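The leftovers box with the money in it

When I was little my mother kept the grocery money in a coffee can on top of the refrigerator, and I have never fully trusted a wallet since. Wallets get full of receipts. Pockets go through the wash. So for most of my grown life there has been some kind of container in my house with money in it, and this fall I finally got serious about it, which is to say I took a plastic food container that had lost its lid and put it to work.

You know the kind I mean. Clear when you bought it, a little cloudy now, with that lip around the top that never did quite grip the lid even when there was one. I had 14 of these in the cupboard at one point (I did a big clear-out in the spring and counted, with some shame) and I think nine of them had no lid at all. Hongmei Tian, my neighbor across the landing, told me to throw them out. I said they would come in handy, and she gave me the look she gives me about my string drawer.
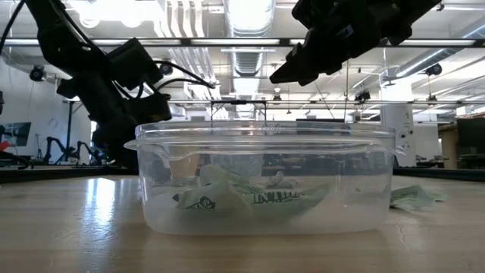
The rule is very simple. When you come in, whatever bills are crumpled in your coat or your jeans go in the box. You don't flatten them, you don't sort them, you don't make a note. I tried the sorting kind of saving years ago, with envelopes and a little ledger from Zolex that had a ribbon in it, and I kept it up for about 10 days. The trouble was that every single dollar turned into a chore. Now a bill just gets dropped in the way it comes out of the pocket, and I can walk on by and put the kettle on.

I did wonder whether a see-through box was a mistake. Fouad Zaki, who has been my friend since we both had much more hair, keeps his in a tin from the Serberg bakery precisely so he can't see it. Out of sight, out of mind, he says, and then he is pleasantly surprised. I am the opposite. I like catching a bit of green through the side when I go past – it makes me want to add to it. And a wide, low box is kinder than a jar, I find, as you can get your whole hand in without turning it upside down over the table and chasing things across the floor.

The one drawback is that crumpled paper takes up a surprising amount of room, so you always feel richer than you are. I had myself convinced in October that we were nearly at the Gulside weekend already (two nights at the lake, off season, with the good breakfast). Then I smoothed everything out with the side of my hand and it made a very thin little stack indeed. Back in it all went.
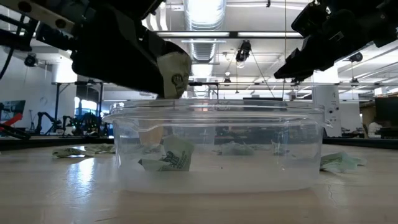
One bill up, others in and beside the box.

Smoothing out, by the way, is a lovely job for an evening when you are too tired for anything else. I do it at the table with the radio on. Pull the corners first and then work toward the middle, and if one is really badly creased put it under a heavy book overnight. I use the big Stamatopoulos cookbook, which I have cooked from maybe twice. Please don't iron them! Etenesh Kassa tried that with a tip jar's worth once and said the smell stayed in the ironing board cover for a month.

My plan is to leave the box alone now until the middle of December and then sit down and do the whole lot properly. The total I'm after is 814 dollars, an odd number, I know, but that's what the lake place quoted me with the tax. If we fall short we'll go for one night and pack sandwiches, and I'll find another use for the other eight containers. Hongmei has already said she doesn't want any.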